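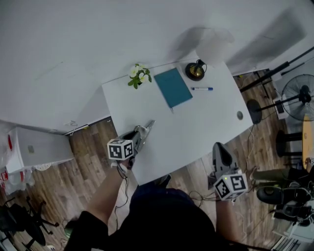 Wedovitz Handheld Gripper Kit - review after one term with a student robotics club

Reviewed by Zerrin Ağca, 11 Jul 2024

I run the after-school robotics club at Lotdale, and we bought this kit in December for our tidy-up project. The students wanted a robot arm that can clear a desk: close the notebook, cap the marker, put the pen back where it belongs. To train it they needed a lot of recordings of people doing those jobs by hand. The kit gives you two grippers to hold, a marker cube for each one, cables, and software that logs the position of each gripper while you work.

Setup

Setup took us two club meetings. The first went on getting the laptop to see both grippers at the same time. The instructions cover one gripper well and then give the second one half a page. The trick is to plug in the left one, wait for the software to find it, and only then plug in the right. If you do it the other way the sides get swapped and the recordings come out mirrored. We lost 23 of them before a student noticed.

The marker cubes screw on by hand. Check them before each meeting, as ours work loose after a lot of turning over.

In use

Tracking is good. As long as the cubes face the camera, the position stays steady enough for picking up a pen, and a pen was the hardest thing we tried. It drops out when one hand crosses in front of the other. Students learned to keep their elbows apart, and after that the dropouts were rare.

The fingers close smoothly and grip a whiteboard marker without trouble. Thin paper is a different matter. Turning a single page in a notebook took most students several tries, and a few gave up and practiced with the cover instead.

Weight is fine for adults. The younger members got tired wrists after 40 minutes, so we now swap people more often. One person holds the grippers, one runs the laptop and one resets the desk.

Cables

The cables are my main complaint. They run down from the grippers, and when you turn or reach across they pull on your wrist. They are also easy to step on. We tried cable clips from Ertürk on the sleeve and those helped a little. The older Grukau set we borrowed last year was wireless, but its batteries ran down in the middle of sessions, so I would not call that one better - just annoying in another way.

Software

Plain and a bit slow to open, but it has not crashed. Recordings save on their own, and you can delete a bad one with a single key. I would like a way to add notes to a recording. We keep ours in a shared spreadsheet.

Results so far

The club finished the term with 233 usable recordings. The arm can now put the marker back in its spot on most runs. It still knocks the pen off the desk. The students plan to record more pen pickups when we start again.

Would I buy it again? Yes, for a club with older students and a room where the desk can stay set up between meetings. For a group under 12 I would borrow a set first and see how they get on with the weight.

4 out of 5. Longer cables and a better manual would get it the last point.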